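COMMUNIQUÉ DE PRESSE

Pont de Hadton : la circulation alternée commence en août, et je vous raconte comment ça va se passer

Bonjour à toutes et à tous ! Je m'appelle Simão Matos, je suis chargé de l'information travaux chez Oyelaran, l'entreprise qui rénove le pont de Hadton, et c'est donc à moi que vous allez écrire quand vous serez coincés derrière le feu (l'adresse est en bas, ne vous gênez pas).

Commençons par ce que tout le monde me demande. Oui, le pont reste ouvert. Non, pas en entier. À partir du mois d'août, on passe sur une seule voie, avec des feux temporaires de chaque côté, entre la sortie de Jastham et le giratoire de Cenport. La section concernée fait 480 mètres. La vitesse y sera limitée à 30 km/h et les dépassements interdits, vélos compris.
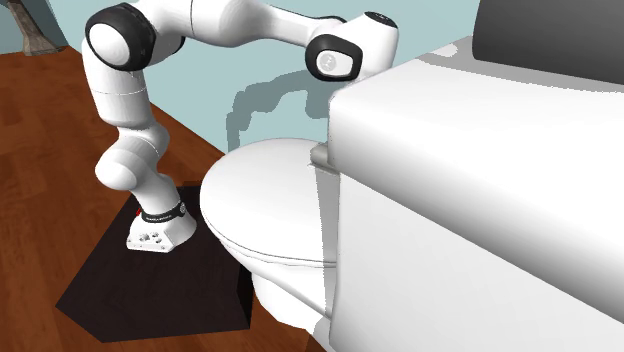 Bras robotisé blanc à côté de toilettes, image de synthèse.

Pourquoi maintenant ? Les joints de chaussée sont fatigués, ceux qui passent tous les matins connaissent bien le petit « clac-clac » au milieu du tablier. On les remplace tous, on refait l'étanchéité par-dessous, et on pose un enrobé neuf sur toute la longueur. Il y a aussi le trottoir côté aval, trop étroit pour une poussette depuis toujours, que nous allons enfin élargir. J'y tiens beaucoup, à ce trottoir !

Le chantier se fait en 2 phases. On commence par la voie vers Cenport, puis on bascule tout le monde de l'autre côté et on recommence. L'ensemble doit durer plus de 9 semaines, et je préfère vous le dire franchement : si la pluie s'en mêle, l'enrobé attendra. On ne pose pas une étanchéité sur un support mouillé, même quand tout le monde klaxonne.
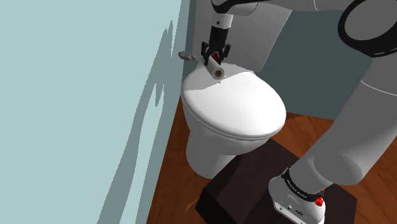 Pour les feux, nous avons choisi un réglage qui change selon l'heure. Le matin, le vert sera plus long dans le sens Jastham vers Cenport, et le soir on inverse. La nuit, ce sera de la détection, donc si vous êtes seul, vous ne devriez pas attendre très longtemps. Les poids lourds en transit, eux, seront déviés par la route de la carrière (les livraisons locales restent autorisées, j'ai eu beaucoup d'appels de commerçants à ce sujet, qu'ils se rassurent).

Côté bus, l'arrêt situé juste avant le pont est reporté devant l'ancienne gare de Jastham. Les horaires ne bougent pas sur le papier, mais prévoyez un peu de marge aux heures de pointe. Les piétons gardent un passage protégé pendant tout le chantier, et les cyclistes peuvent soit attendre au feu avec les voitures, soit mettre pied à terre et prendre ce passage. Les travaux bruyants s'arrêtent à 19 heures.

Nous avons présenté tout cela aux riverains lors d'une réunion à Hadton, et la salle ne s'est pas privée de réagir, ce qui est très bien.
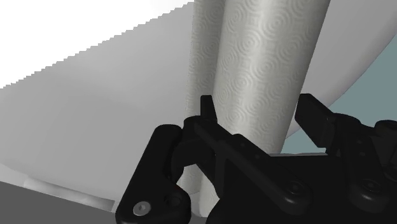

Une habitante de Jastham a fait remarquer que la déviation des camions passait devant l'école, et que les panneaux ne suffiraient pas à l'heure de la sortie. Elle demandait que les poids lourds soient interdits sur ce tronçon entre 16 heures et 17 heures dès la rentrée. J'ai transmis la demande et nous préparons une zone d'attente à l'entrée de la carrière pour que ce soit applicable.

Le plan de circulation est affiché en mairie de Cenport et à la base de chantier, à l'entrée du pont côté Jastham. J'y tiens aussi une permanence chaque matin de 8 heures à 10 heures, venez avec vos questions !

Contact presse et riverains : Simão Matos, information travaux, Oyelaran, base de chantier du pont de Hadton, Jastham.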